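Teaching Perov to stand a calendar up

I promised an update on the arm before December and I've nearly kept to it, so put the kettle on, because I've got rather a lot to say and most of it concerns a desk calendar.

If you're new, Perov is the two-armed robot I've been putting together, partly in the spare room and partly at the Trivham workshop, where I pay for a shelf and half a bench. The shoulders are finished, the wrists are nearly finished, and the grippers are on their third set of fingers (the second set cracked, which I moaned about at length last time, so I'll spare you). What Perov hasn't had until now is a proper job. Picking up foam cubes is lovely for an afternoon but it doesn't tell you much, and I wanted something with awkward edges and a bit of flop in it.

Yeshi Fikre suggested a calendar. She had a good point, too. A spiral-bound desk calendar is stiff in one direction and floppy in the other, it has wire loops along the top that catch on everything, and it wants two hands if you're going to set it upright and square without knocking it over. The one we settled on is from the Royal Irrigation Department, with a grid of photos on the cover and a little water-drop mascot with a smile on its face. I've become very fond of that mascot. I've looked at it more than I've looked at some of my relatives!

The plan is to teach by showing. I do the task with my own hands, with the view taken from head height, and the software learns where the hands go and when. Each go is short: reach in, take hold at both sides, lift or turn or straighten, let go. Then I do it again, a little differently, and again, and then I have a biscuit.
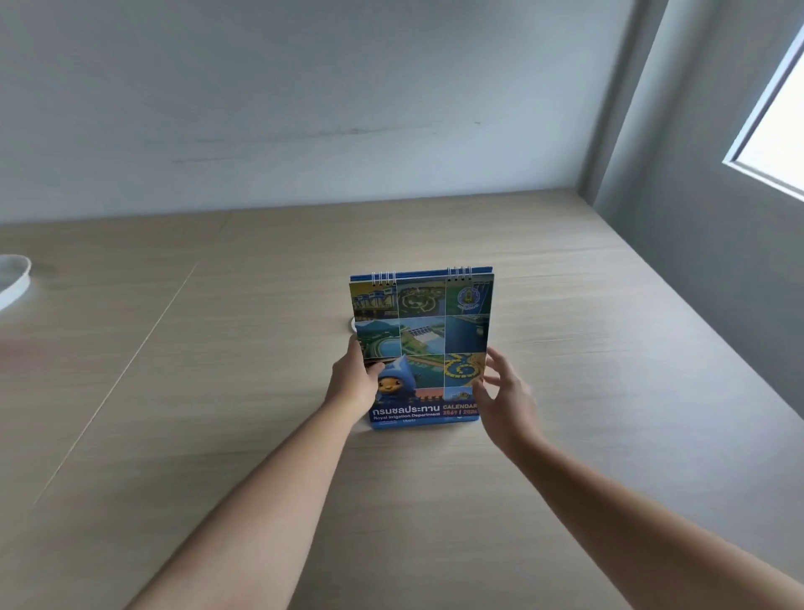

My target was 300 goes, and I had a silly idea that I'd manage them all in one long sitting. I did 100 and my shoulders packed up. It's surprising how tiring it is to do something small and do it carefully, over and over, with your chin tucked down so that your hands stay in view. Abrehet Seyoum, who has done far more of this than I have, told me to stop trying to be neat. Her view is that if every grip lands in the same place the arm will only ever learn that one place, and the first time the calendar is a thumb's width to the left it'll grab at thin air. So I've been taking hold higher, lower, nearer the corners, and sometimes getting it a bit wrong and putting it right, and leaving those in as well.

Then there's the surface. I'd started on a pale desk, and Abrehet asked (very gently, she's a kind person) whether I intended the robot to spend its whole life at one desk. Well, no. So we did a lot more on reddish-brown wood, with the calendar lying flat, and you do use your hands differently when a thing is down flat like that. I find my fingers go under the lower corners before I've thought about it. Perov has no such instinct and will cheerfully push a flat calendar along until it meets something.

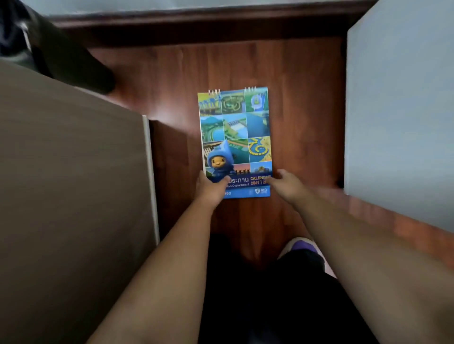
Getting a fingertip under a thin edge is the part I'm stuck on, if anyone has ideas. The fingers are printed with a blunt end, and I've been filing one pair down into a sort of wedge, a few strokes at a time, and trying them between cups of tea. The wedge slides under card quite nicely but it doesn't grip half so well once it's there. Yeshi thinks a thin strip of rubber on the inside face would sort it. I've ordered some from Clutow, 29 pieces in a mixed pack, most of which will end up in the drawer with all my other mixed packs.

On the software side, I've moved the motor control over to the Văduva board and I'm so pleased with it – the jerk at the elbow has gone, and the arms now stop where they're told to stop. The first evening I had it running I raised and lowered the left arm for far longer than I needed to, just for the pleasure of watching it go. The training is slower. With the older cube recordings added in, I've got 902 clips on the drive, and sorting them into folders with sensible names took me most of a wet afternoon. Do name your folders properly from the start. Mine were called things like "new2" and "new2good", and I'm still finding odd ones.

So far Perov can reach for both sides of the calendar and close its grippers when the calendar is already upright. Lifting is hit and miss. The right arm tends to arrive a moment before the left, so the whole thing swings round like a gate, and I've been slowing the right one down by hand in the settings, which I know is cheating a bit. Abrehet says to leave it alone and record more goes where both hands land together, and she's probably right, so that's what I'll be doing next, in shorter sittings and with a cushion behind my back.

The rubber should arrive at the workshop this week. If you're at Trivham and you see a small parcel with my name on it, please pop it on my shelf, the one with the blue tub.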